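Sandamali Fakir keeps the equipment budget at Pathirana, and she says the grippers were the easy part. "People ask what the hardware costs," she says. "I ask how many spare pads they've put down."

Her plan for Grukomlow began with 11 hand-held grippers. She cut it to two pairs after the first quote from Pernell and put the difference into storage and spares.
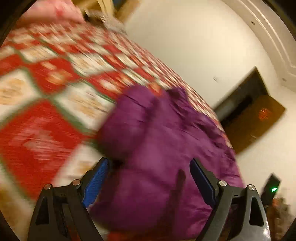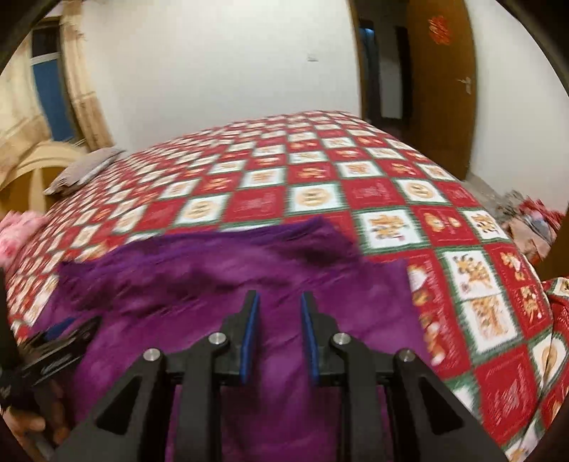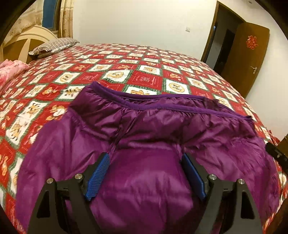
Bedroom work with the hand-held grippers: purple fabric on a patterned bed cover.

The line she got wrong was pads. She had allowed for 203 over the year and now has 295 in the August order. "Fabric work is a separate budget," she says. "I'd priced it like boxes and cups."

She won't sign for a full arm yet. Vamum has offered one on a lease, with servicing charged on top, and she wants the servicing in the same figure before she takes it any further. "I can move money between lines in the spring. I can't find it for a bill I didn't know was coming."

For now the next purchase is a second charger and a lockable cupboard.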